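3.2 Readiness reporting and the spare parts pool

The second part of our study concerns the way in which the small operators of the Bendo light transport aircraft report readiness to the common support office. As explained in Section 2, the type is flown by squadrons at two bases, Pakia and Plirbridge, and the spare parts are held in one pool which both bases may draw from. The pool was created to lower the cost of stock. Its effect on the number of aircraft ready to fly in the morning was never measured, and the support contract does not ask for such a measurement.

We obtained the maintenance records of both bases for one full reporting year, ending in May. After removal of double entries, 385 work orders remained in which an aircraft was kept on the ground because a part was missing. Each order was coded by two readers who worked separately. Where the readers did not agree on the cause of the delay, the order was discussed with a maintenance officer from the base concerned, and the code was then fixed. Orders still open at the end of the year were kept in the set, but their waiting time was counted only until the closing day, so the real waiting times are somewhat longer than those we report.

A difficulty should be mentioned already at this point. The two bases do not use the word "ready" in the same sense. At Pakia an aircraft is written as ready when it can fly any of its planned missions. At Plirbridge it is written as ready when it can fly at least one of them, even if the cargo door or the second radio is out of use. We therefore went back to the single fault entries and applied the stricter sense of Pakia to all aircraft. This lowers the yearly readiness of Plirbridge below the value which the base itself has published, and the reader who compares both sources should keep the change in mind.

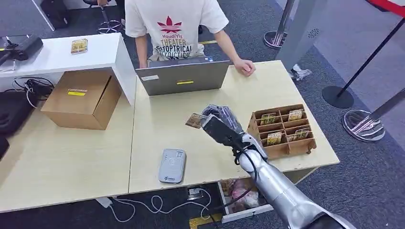 Figure 2. Handling of a card at the desk; four further cards stand in the organizer.

The waiting time for a part can be divided into three pieces: the time until the request is approved, the time until the part leaves the pool, and the time of transport. Before the study we expected transport to be the largest piece, as the road between the pool and Plirbridge is long and is closed on some winter days. The records do not support this. In most orders the part was on the road for a short time only, and the longest piece was the approval. Requests above a certain price must be signed by the support office, and the office signs in batches. A request which arrives just after a batch has been closed must wait for the next one, whatever its urgency.

The effect is strongest for parts in the middle price range, such as hydraulic pumps and fuel control units. Cheap parts are released by the base without a signature, and very expensive parts are usually followed by telephone from the first hour. The middle group has neither advantage. Some 40 percent of the orders in our set belong to it, and they account for a clearly larger share of the days lost.

We also looked at the practice of taking parts from one aircraft in order to repair another. The Lưu maintenance manual, which both bases follow, permits this practice only with a written note in the logbook of the donor aircraft. At Plirbridge such notes were found regularly. At Pakia they were rare, but in 15 cases the serial number of an installed part did not match the number issued by the pool, and we believe that a transfer without a note is the most probable explanation. We cannot prove this from the records alone. If the explanation is correct, the readiness of Pakia is partly supported by work which does not appear in its own reports, and the labor hours of its technicians are underestimated.

It follows that the two bases cannot be ranked by their published values. In Section 3.3 we correct the labor hours with the method of the previous section and test whether a daily signature of urgent requests would have changed the number of aircraft available. The test uses the same work orders and assumes that the stock of the pool remains as it was.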